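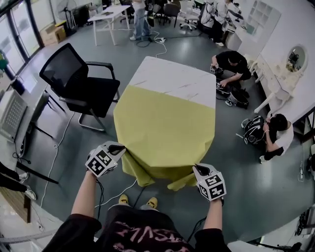

Norkley Table Cloth, Yellow-Green

Print this page
E-mail this page to a colleague

Product code: 2367
Range: Norkley
Sold: singly, or in packs of 28

The Norkley is a plain cloth for small tables in offices, workrooms and meeting rooms. It goes on over the table top, hangs in soft folds at the edge and comes off again when the table is needed for something else. There is no elastic, no clips and no right or wrong way round. One person can put it on.

We have sold the Norkley since we opened the Drernlow warehouse, and the yellow-green is still the colour most customers ask for. It shows up well against white and pale grey furniture, and it makes a small table easy to find in a room full of desks and office chairs. Customers with marble-effect tops tell us they often leave part of the top showing and use the cloth only on the side where people sit or stand. It can be used like that or pulled right across.

Fabric and finish

The cloth is a polyester and cotton mix with a sewn hem on all four sides. The weight is 200 grams per square metre, which is heavy enough to hang without blowing about when a fan is running or a window is open, and light enough to fold up small. The colour is the same on both faces. There is no printed pattern and no logo. The care label is sewn into one corner and can be cut off without harming the hem.

The fabric is not waterproof. If you need a wipe-down surface for food or paint, please look at the Okabe coated cloth, product code 1012, which comes in white and dark blue only.

Putting it on

Clear the table top first. Lay the folded cloth on the far side and open it towards you, then take hold of the two near corners and draw them forward until the edge hangs over. Even up the two sides by pulling at the corners. Small creases will drop out if the cloth is left overnight — deeper ones need a warm iron.

On low tables, check that the edge stops short of the floor. A cloth that trails will be caught by shoes and chair bases sooner or later. If yours is too long, fold the spare under at the far side, or ask us to take up the hem before we send it. We charge a small fee for this and it adds two working days.

Where leads run across the floor near the table, keep them clear of the hanging edge so that they can be seen.

Washing

Machine wash at 40 degrees with similar colours. The first wash may let out a little dye, so please do not put it in with whites. Line dry or tumble dry on low. Do not bleach. Expect slight shrinkage after the first wash, mostly in the length. We allow for this when cutting.

Choosing a size

Measure the top of the table, then add the drop you want on each side. If your table falls between two sizes we suggest the larger. Round tables can be covered too, but the corners will hang lower than the rest.

The table is not included. We supply a small range of light tables with white tops through the Usine list, and the office will send a copy on request.

Ordering

Single cloths are sent folded in a paper sleeve. Packs are sent in one cardboard box, unsleeved, and are meant for schools, training rooms and hire firms. Orders received before 2 p.m. leave Drernlow the same working day. Cloths can be returned unwashed within the usual period, but we cannot take back any that have had the hem altered.

Dye lots vary a little. If you need several cloths to match, order them together and put a note on the order. The present lot will be replaced in March and the new one is very slightly darker.

For samples of the fabric, write to Kumudini Talukder in the sales office. For pack prices and repeat orders, ask for Zuweira Akpalu.

Print this page
E-mail this page to a colleague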